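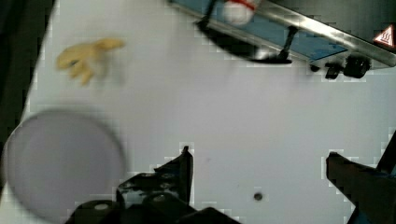

Does a week in an expensive lodge do you more good than a week in a cheap one? Only if you can forget what it cost, and I never have.

I spent five nights at Evholm last October, in a cabin with a view of the water and a card telling me how to feel about it. The word "curated" appeared on the breakfast menu, the towel notice and the map of the woods. I paid for wilderness and was lent slippers.

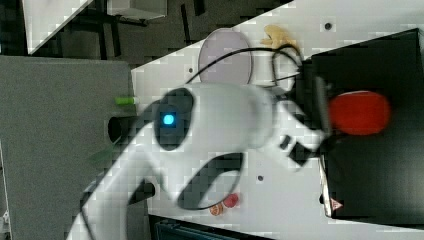
Luxury lodges are terrified of letting a guest do anything. At Evholm my bag was carried, my fire was lit and my walk was led, at a pace suited to the slippers. Swap the staff for a big white robot arm with a little blue light on it, reaching for a black box, and I doubt the experience would suffer much. The arm might even leave my bag where I'd put it.

Clunby, two hours down the coast, has 14 rooms and a kettle you have to ask for. I slept like a stone there. It rained, the owner shrugged, and I went out and got lost on my own terms — a service Evholm could not offer at any price.

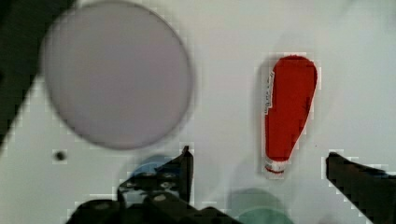 Then there is dinner. The tasting menu at Evholm ran to 21 courses, most of them a leaf. A big, round, pale disc on a white table, with no pattern on it at all, would have passed there for the fish. At Clunby they gave me pie, and then asked if I wanted more pie.

I am told Evholm is full until spring. Clunby had a room when I rang this morning, and I took it.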